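Workshop notebook, Sullstead
Textile care room, shirts and bed linen
November 2024

Entry opened in the morning and completed the same day. It covers the folding surface, the blue garment, and the revised wording for the laundry section of the Kurness household manual.

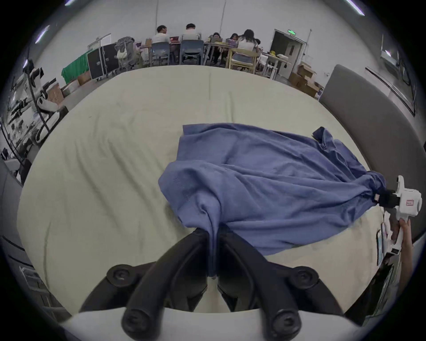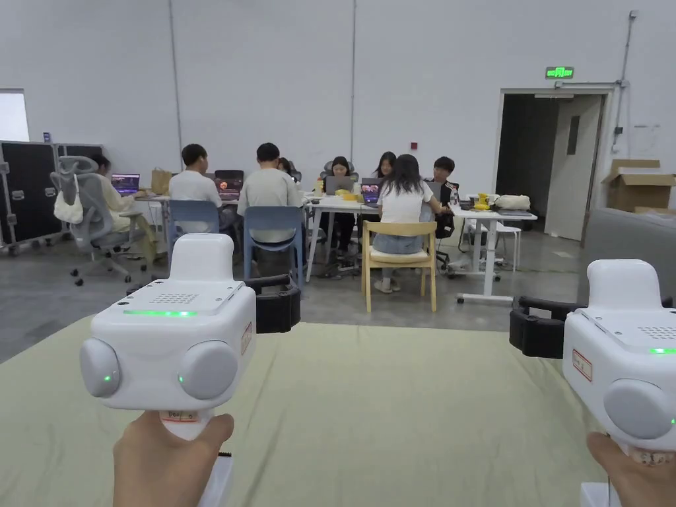 Entered by: Maham Hayat
Copy to: Drendel shelf, laundry binder

1. Purpose

The May draft of the manual directs the reader to fold garments on "any flat surface." Readers returned the draft with the remark that this tells them very little. The present entry records what was settled concerning the bed as a folding surface and what remains open.

2. Surface

The cream sheet was left on the bed for the whole of the work. It is to be drawn smooth by hand before each garment is laid down. Faint diagonal creases remain in it and are acceptable, as they do not transfer to a garment of this weight. The small dark speck on the sheet has been noted so that it is not mistaken for a mark on the laundry. Whoever changes the linen next should check whether it brushes off before sending the sheet to be washed.

The edge of the mattress is the chief difficulty. A garment placed too near it slides over the side during the second fold and must be started again. The manual should say plainly that the work belongs in the middle of the bed.

3. Garment

The periwinkle-blue piece was chosen because its color stands out well against cream. It was crumpled at the time of the first picture, with a sleeve or corner standing up and a loose panel lying over the sheet. The small white tag is a useful guide and should be found first, before any attempt is made to straighten the cloth. Pulling from two points removes the broad folds but leaves a twist wherever the fabric has been gathered too tightly. A wide, shallow hold is preferred.

Sequence adopted for the manual:

Find the tag.
Open the garment to its full width and lay it down.
Smooth from the center toward the edges.
Fold the sides in, then the lower part up.
Turn the finished piece over and leave it for 2 minutes before stacking.

The final step is carried over from the Satti procedure without change.

4. Yellow-green cloth

The table cloth in the second picture shows soft vertical wrinkles. It has been proposed as an alternative surface for readers who do not wish to fold on a bed. I have no objection, provided that it is pressed beforehand. Pale garments are harder to make out on it than on a darker cover, and a note to that effect should go into the manual.

5. Space

The manual will recommend a clear margin of 36 inches on the working side of the bed. For small bedrooms the figure may be reduced to 25 inches, with the garment turned on the sheet in place of walking around it.

6. Outstanding

Wording for fitted sheets has not been started. The section as it stands runs to roughly 3,000 words and must be shortened before it goes to Kurness. Colleagues with comments on the folding sequence are asked to write them in the margin beside item 3 and to initial them.

M.H.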